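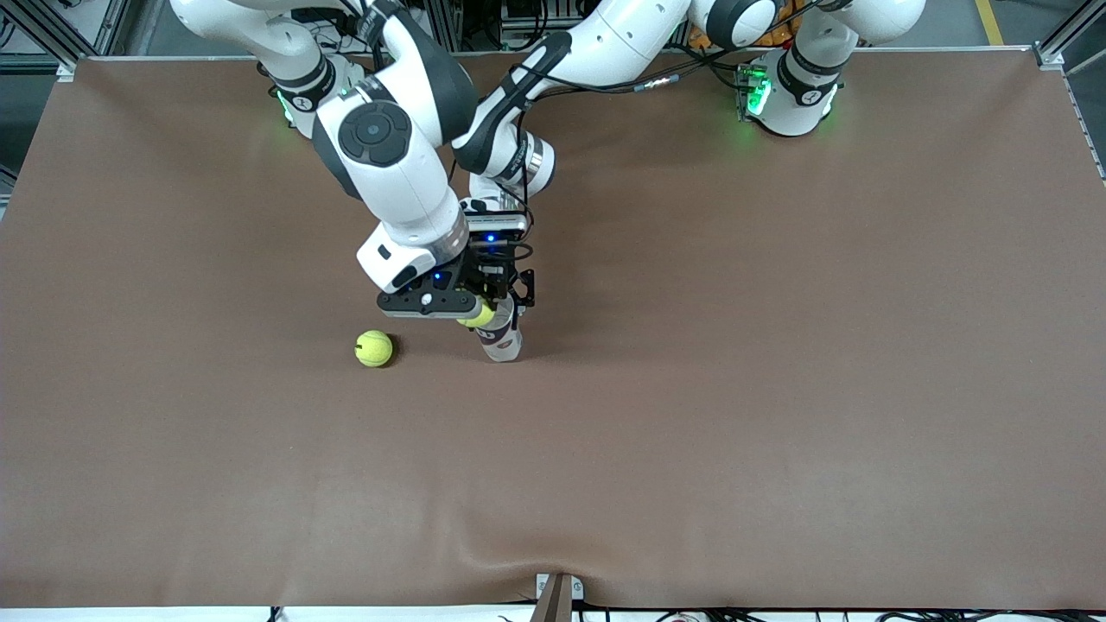

Zendholm Council Elects Lewis MacRitchie As Chair Of The Assembly

Zendholm, Mar 31, 2023

The members of the Zendholm District Assembly have elected Mr. Lewis MacRitchie, member for Driltotside, as the new Chair of the Assembly. The vote was taken by secret ballot at the start of the spring sitting, and the result was read out by the Clerk in the presence of all 29 members.

Mr. MacRitchie received 17 votes. The other candidate, the member for Skinner, received 12. Under the rules of the Assembly, a candidate must receive more than half of the votes of the members present, and for this reason a second round was not needed.

The office of Chair became vacant in November, when the former Chair left the Assembly for reasons of health. Since that time the sittings were led by the Deputy Chair, who did not wish to be a candidate. The Assembly recorded its thanks to her for this service, and she will continue as Deputy until the end of the present term.

After the result was announced, Mr. MacRitchie took the oath of office and signed the register. In his short speech he thanked the members for their trust, also those who had voted for the other candidate.

"The Chair belongs to the whole Assembly," Mr. MacRitchie said. "I will give to every member the time which the rules give to him or her. I ask the members in return to keep to this time, and I will remind them of it when it is necessary."

Mr. MacRitchie has represented Driltotside for two terms. Before he entered the Assembly he was a teacher of geography at the secondary school in Skisow. He was a member of the Rules Group which prepared the present text of the Standing Rules, and he will now give up his seat in that group. The election of a new member to the group is placed on the agenda of the next sitting.

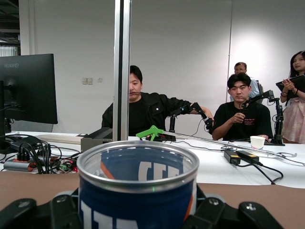 A blue can held in a black gripper.

At the same sitting the Assembly dealt with three other matters.

The first was a change to Rule 27, on written questions. Until now, an answer to a written question was given only to the member who asked it. From the next sitting, all answers will be placed on the Assembly's website on the same day when they are sent to the member. The change was approved without a vote against.

The second was a petition from residents of Skisow on the opening hours of the district office. The petition carries 2625 signatures and asks that the office stay open one evening in each week. The Assembly accepted the petition and sent it to the Public Services Group, which must report back before the summer break. The residents who presented the petition will be invited to speak to the group.

The third was the calendar of sittings for the rest of the year. The members agreed to hold one sitting in Skinner, in the old town hall, and all others in Zendholm as usual. All sittings are open to the public. Persons who need a seat near the front, or a sign language interpreter, are asked to inform the Clerk's Office one week before the sitting.

The full minutes will be published after they are approved by the members. The text of the oath and the changed Rule 27 can be requested now in print from the Clerk's Office.

For further information, please contact:
Press Desk, Office of the Clerk
Zendholm District Assembly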